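Our Brirkbridge Canal Project
Shakuntala Dhillon and Rajkumari Mittal

We chose the old canal basin at Brirkbridge for our local history project because we both walk past it on the way to college and knew next to nothing about it. Two terms later we could talk about coal barges all day!
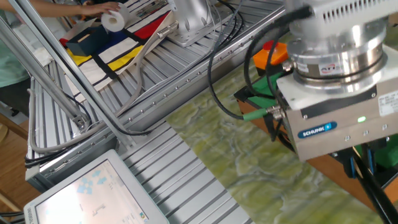
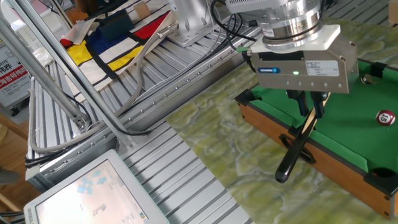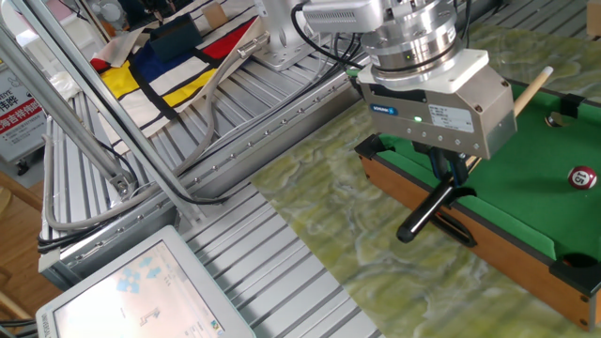 Our main question was simple: who used the basin, and what were they carrying? The best source by far was the wharf ledger in the town archive. It has 2,284 entries, all handwritten, and we read every single one (our eyes may never recover). The clerk had lovely round writing for the first half, then someone new took over and we had to learn a whole different set of squiggles. Rajkumari got very good at telling "lime" from "line".

We expected coal to come top, and it did, with more than 2,000 of the entries. What surprised us was everything else. There were pianos, live geese, church bells on their way to be mended, and one cargo written down only as "sundry and smelling". The Pacheco family, who ran 2 boats for most of the period, turn up again and again, and it was brilliant to follow them from father to daughter. She signed for her own loads from the age of 14, in much neater handwriting than his.

We then walked the towpath with a copy of the old wharf plan. The crane base is still there, under a lot of ivy, and you can feel deep rope grooves in the bridge stone if you run your hand along it. The warehouse is now the Zestlow bakery, and the staff kindly let us see the loading door upstairs. It still has its iron hook!

Some things didn't go so well. We left the maps until November, when it was dark by the time we finished lessons, so our first set of towpath measurements was useless and had to be done again. We also mixed up two boats with the same name for weeks. If we started over we would give each boat its own card from the first day.

We would still love to know why the geese stop so suddenly in the ledger. There is a second volume at the Fendar record office, covering the later years, and we have asked to see it on 19th September.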